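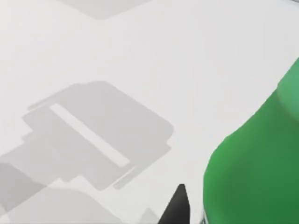 Matching an old machine enamel by eye goes wrong most often on castings with a lot of curve in them, and I would like some opinions before I order paint. The job is a Brarnonen pillar drill, bench type, in what the maker's leaflet calls "works green". The leaflet gives no code. I held a fan deck against the head casting and got a different answer on each face. The green shape in the picture has the same trouble: take your reading low down or on the left flank and you would buy a deep green, take it from the lighter band across the top and you would buy something far paler. Where on a curved casting do people take the reading, and do you correct for gloss? The original finish is under the belt guard and has had no daylight. The rest has faded and been oiled over for years. I can mask and spray, or brush if I must. Two coats over etch primer is the plan.

Posted by: gdamasceno
Genivaldo Damasceno, Preston
5 February 2019
Ornum Workshop Forum > Finishing > Paint and enamel
Home | Forums | New posts | Search | Members | Log in

2 people found this helpful

----

betancur_c wrote:

Take it from a flat. There must be one on the casting somewhere, even if it is only the pad behind the maker's plate. Lift the plate if the rivets will allow it, wipe with white spirit, let it flash off, and put the chip directly on the surface with no gap. View it square on with the window behind your shoulder. Turn the chip and the casting together and see whether the match holds. If it holds at one angle and fails at another you have a gloss difference and the colour may be fine.

I would not use the paint under the guard unless you have checked that it is the top coat. Guards were often fitted before the last coat went on, and what you find underneath can be the undercoat with a bit of overspray on it.

Cristian Betancur

----

gdamasceno wrote:

The plate is on drive screws and I would prefer to leave it. There is a flat on the underside of the table bracket. I cleaned a patch there and it reads darker than under the guard. It also feels rougher, so you may be right about the undercoat, but then I would expect the undercoat to be a different colour altogether. Grey, or red oxide.

----

brey wrote:

Undercoats were commonly tinted towards the finish so that thin spots did not show. Green on green proves nothing either way. Feather a patch with fine wet-and-dry and look at the rings. You want to see every layer from the metal outwards, and then you know which one you are matching.

On the original question I disagree slightly with Cristian. A flat is best if you have it, but a curve is perfectly usable provided you pick the part that is lit the way the chip is lit. What you must not do is pick the highlight. The highlight on a glossy enamel is mostly the colour of your lamp with some of the paint mixed in. It will read pale and weak and you will end up with a drill the colour of a hospital corridor.

Bernadette Rey

----

betancur_c wrote:

Agreed on the highlight. I do not agree that a curve is "perfectly usable" with a rigid chip. The chip touches along a line at best and the shadow at either side changes how you see the edge. If you cut the chip into a narrow strip it is tolerable.

----

brey wrote:

Then paint your own strip on thin card and bend it round. I have done this for years. It also takes care of the gloss, as you can make the strip with the same enamel you intend to use.

----

t_lacerda wrote:

Most of this thread is a way of avoiding a spectrophotometer. Any decent trade counter has one. They put it on the part, it prints a formula, and you go home. The aperture is small, so it will sit on a gentle curve without light leaking in. Kassab did mine while I waited and the tin was correct.

Tarcísio Lacerda

----

betancur_c wrote:

Correct compared with what? The machine reads what is under the aperture. If that is faded, oily enamel, it will faithfully give you faded, oily enamel. It also fits the result to whichever tint set is on the shelf, and two greens that agree under the shop lights can separate as soon as you get them home. I have a vice and a vice base that were matched this way and they are only the same colour in the evening.

----

t_lacerda wrote:

That is metamerism and it applies to your eye and a fan deck in the same way. The instrument at least calculates it under several light sources. Ask for the figures. If the counter staff do not know what you mean, go to a different counter.

----

mguerra wrote:

Both of you are partly right. I mixed industrial coatings before I retired, so a few points in the order they matter.

Clean first. Old cutting oil yellows, and a yellow film over green moves it towards olive. White spirit takes off the loose part only. A little cutting compound on a soft cloth, a few strokes, will show you whether you are looking at paint or varnished oil. Stop as soon as the cloth picks up green.

Decide what you are matching. If the whole machine is being repainted, you are matching your idea of the original and small errors do not matter. If you are doing the head and leaving the column bracket as it is, you are matching the faded paint, and the sample under the guard is the wrong one. Genivaldo has not said which.

Then gloss. A full gloss looks darker and stronger than a satin of the same pigment when you view it away from the reflection. The satin scatters a bit of white light in every direction and this dilutes the colour. People order the right colour in the wrong sheen and blame the tint. Machine enamels of that type were usually well short of a car finish. If you are offered a choice I would ask for 70 on the gloss meter and let it drop back in use.

Last, do not judge it wet, and do not judge it the next morning. Alkyd enamels shift a little as they cure. Leave the test panel 14 days and then hold it up.

Maiara Guerra

----

gdamasceno wrote:

Thank you, that is useful. Whole machine, everything except the ground column and the table top. So small errors do not matter much, except that the handwheel bosses are already painted and I was hoping to leave them.

I rubbed through a patch as Bernadette suggested. From the metal: a hard grey filler, a dull green, then a brighter green with more shine. Under the guard the bright green is missing. So what I have been calling the original finish was the undercoat and the bracket is the finish coat. That explains the difference, though I would have put money on it being the other way round.

----

betancur_c wrote:

As suspected. Match the bracket.

----

brey wrote:

Match the bracket after compounding it. And do the bosses. They will annoy you every time you use it if you leave them.

----

t_lacerda wrote:

And take the bracket to the counter with you. It unbolts.

----

gdamasceno wrote:

It does unbolt. I will try both methods: instrument at Kassab, bent card at home, and see how far apart they land. Maiara, does etch primer matter under an alkyd if the filler is sound? I was going to flat the filler and only prime where I have gone through to metal.

----

mguerra wrote:

If the filler is sound and well keyed, spot prime the bare iron and put a thin coat of ordinary primer over everything so the suction is even. Etch primer over old filler gains you nothing and the acid can lift an edge. Use the same primer colour over the whole casting. A mid grey is kinder to green than white, especially with your two coats, as any thin place on a sharp edge will be less obvious.

For the edges themselves, brush a narrow stripe along each one and let it tack before you spray. Enamel pulls away from a sharp corner as it dries. A cast edge is usually round enough to hold it, a machined one is not.

----

betancur_c wrote:

I would still use etch on the bare spots.

----

mguerra wrote:

On the bare spots, yes. Overcoat within the time on the tin.

----

brey wrote:

Side question while Maiara is here. Does anybody tint the hardener-type enamels successfully at home? I did a motor cover last July and it went chalky on the side facing the door.

----

mguerra wrote:

Start a new thread for that one please, with the product name and how much tinter you added. It is probably too much tinter.

----

Similar threads: Removing drive screws without marking the plate | Brush marks in synthetic enamel | Column rust above the clamp

Share this thread

Contact us | Terms | © Ornum Workshop Forum | Back to top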